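Vesov 3 is out, and I finally got to play with it

Posted Feb 2, 2026

I've been waiting for this one since October, when the folks at Cindmont first said they were rewriting the wrist tracking part of Vesov from the ground up. Well, it's here! Version 3 went up for download this morning, and I've had a test copy long enough to have some opinions.

If you haven't run into it before, Vesov is the software that takes a head camera view plus the wrist module streams and turns all of it into hand paths a robot arm can learn from. The old version did fine as long as you kept your wrists nice and flat. The minute you turned one over, or brought your hands close together (and who doesn't, when they're working on something small?), the pose would jump and you'd spend your evening cleaning up the track by hand. I did a lot of that last year. A lot.
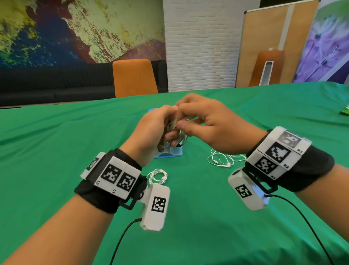

The new solver treats each wrist block as one solid shape, so it can hang on to a good pose with a single marker in view and then fold the others back in when they show up again. On my own recordings the old version lost the right wrist 129 times in one long session. The new one, run on the very same files, lost it 44 times. Still not zero, but I'll take it -- and most of what's left is fast motion blur, so I can't really blame the solver for that.

The other big piece is Maltano, the labeling tool, which now comes in the same download (it used to be a separate install, with its own settings file that never agreed with the first one). It goes through a recording and suggests where one step ends and the next begins, using hand speed and the distance between the fingertips. It's pretty good with boxes and drawers. With cable it gets carried away and wants to cut every time you change your grip, so I ended up merging a bunch of little pieces back together. There's a slider for that, way down in the second settings tab, and I wish I'd found it sooner.
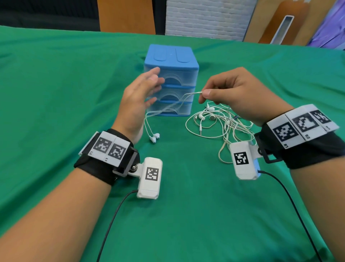
Earphone cable in the right hand, with the three-drawer unit on the green cloth.

Setup is easier too. Calibration used to mean typing in your marker layout one number at a time, and now you pick your wrist block from a list and you're done. The time sync check runs on its own at startup and tells you in plain words which stream is lagging. I love this more than I probably should.

A few gripes, because I have them. The preview window is slow on my older laptop, the export to Margaritis (the planner most of us are feeding this stuff into) still drops the left and right labels if your folder name has a space in it, and the help pages are half written. Cindmont says the export fix is coming in the next small update.
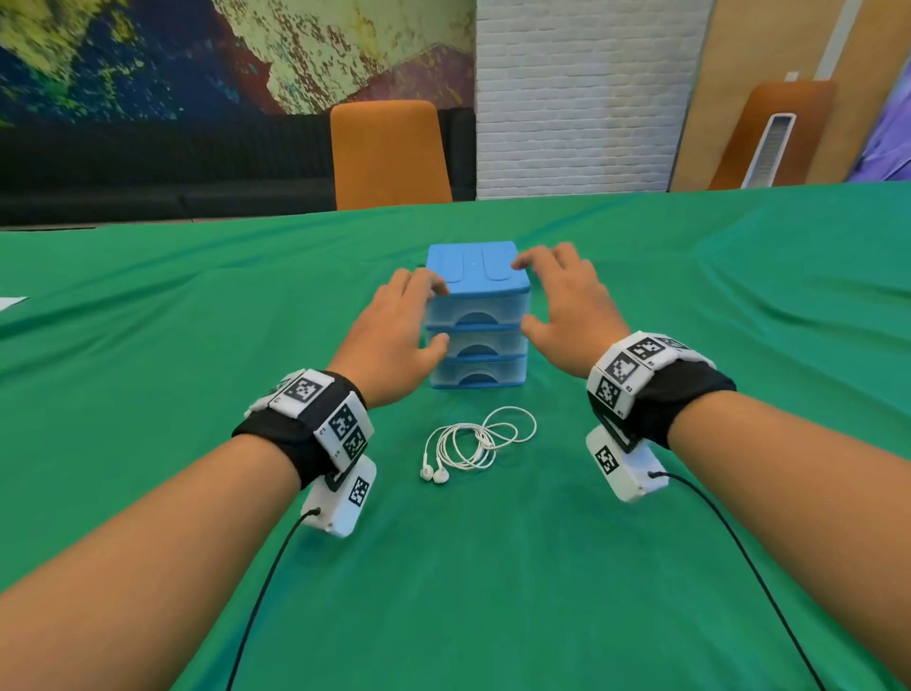

Both hands at the drawer unit, with a tracking device on each wrist.

The free version handles up to 100 recordings per project, same as before, and old projects open without any converting. Make a backup first anyway -- mine opened fine, but the labels all came back in a different color and it took me a minute to calm down.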